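Shop > Lighting > Wall Lamps > Holau Swing Wall Lamp

Holau Swing Wall Lamp, Orange Drum Shade

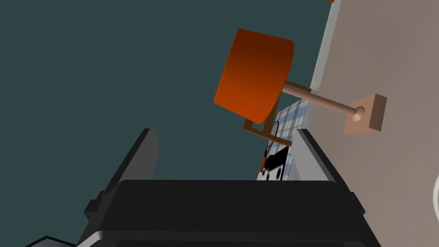

Do I need an electrician to put it up?
Only if you choose the hardwired version. The plug-in version comes with a long fabric cord and a switch partway down it, so all you need is a drill, a level and an outlet within reach.

We have been selling the Holau since the spring we moved the shop to Castellanos Street, and it is still the lamp people walk straight over to when they come in out of the rain. Getachew Teshome drew it up for his own reading corner, where he had a good armchair, a bad overhead light and no room at all for a side table. He wanted a lamp he could pull toward a book and push away again when he dozed off (his words!), and he wanted it to give the sort of glow that makes a room feel like supper is nearly ready. I think he managed both.

The arm turns on a ball joint at the wall plate, and you can set it pretty much wherever you like. It will feel stiff for the first week or so. Please don't loosen it right away, as the joint eases up with use and a new one that swings freely tends to droop by winter. If yours does sag after a year or two, there's a small screw on the underside of the plate, and a quarter turn with the key in the box will tighten it back up.

Where should it go? Beside a chair, we like the plate a little above shoulder height when you're sitting down, and a hand's width behind you, so the light falls over your shoulder and onto the page. Next to a bed, go lower than you think. Have somebody hold it against the wall while you lie down and look, and mark the spot with a bit of painter's tape before you get the drill out. I skipped that step in my own bedroom and have a patch of filler behind a picture to show for it.

An orange shade warms up whatever bulb you put inside, so a soft white is plenty. Daylight bulbs look rather odd through it, in my opinion, though Fung-ping Hsieh in our workroom uses one over her sewing and won't hear a word against it. She also covers the shades, and if you'd like to match a sofa or a curtain she will happily look at a swatch. Mail it in with your name and order number on the back, and do allow extra time in May, when everyone seems to be redecorating at once.

Dust the shade with a dry, soft brush, the kind you'd use for pastry. No sprays, please, they leave rings. The arm and plate can be wiped with a damp cloth and dried right after.

Details
Item number: 737
Price: $148, plug-in or hardwired
Bulb: one standard base, LED, not included
In the box: lamp, shade, wall plate, screws and anchors, hex key, printed instructions
Guarantee: 3 years on the arm and joint, 2 years on the shade
Goes well with: the Itenik floor lamp and the Clidurari linen cushions

Each lamp is put together after you order it, so it may take a little while to reach you. If you're buying one as a present and need it by a certain day, call the shop before you order and we'll tell you plainly if we can make it.

Share this product: 3 shares
2 comments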